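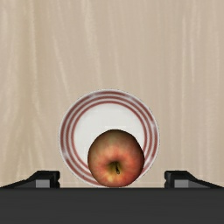 The apple and plate setup in our simulator, seen from the gripper. Image: Jarnevon build team

FOR IMMEDIATE RELEASE
14 September 2025

Garage-built robot arm Jarnevon goes public, and you can have the plans

Hi, I'm Parveen Barua, and for most of this year I've been building a robot arm with three friends at the Flosanach shared workshop (bench four, the one with the wobbly vise). Today we're putting the whole thing out for free: the drawings, the parts list, the code and the simulator we practice in!

We call the arm Jarnevon. It has two fingers with a flat grey pad on each, and the virtual one gets the same pair. Ashwin Rajan built the practice world, down to the wood grain on the table and the red rings on the plate. I told him the rings were overkill and he put them in anyway.

We do a lot in simulation before we let the motors move. In August we ran 1000 virtual tries at picking up fruit, then 200 on the real bench. The real arm managed 80 clean pickups, and I was thrilled with that, even if Aileen Macaraeg (she wrote the grip code) wants a much better number by winter.

"Apples are round, they roll, and the stem is never where you'd like it," says Aileen. "I've eaten a lot of test equipment this summer."

Ramil Lumanlan cut the metal parts on the workshop's old mill, and he'll be showing people how to do the same at our open bench nights. Bring your own safety glasses if you have them, we're always short. Members get in free and everybody else pays what they like.

The files are on the Flosanach members' page and on the shared drive by the front door. Printed build guides are at the desk too, 80 pages, spiral bound, with my handwriting in the margins.

Press contact: Parveen Barua, Flosanach workshop front desk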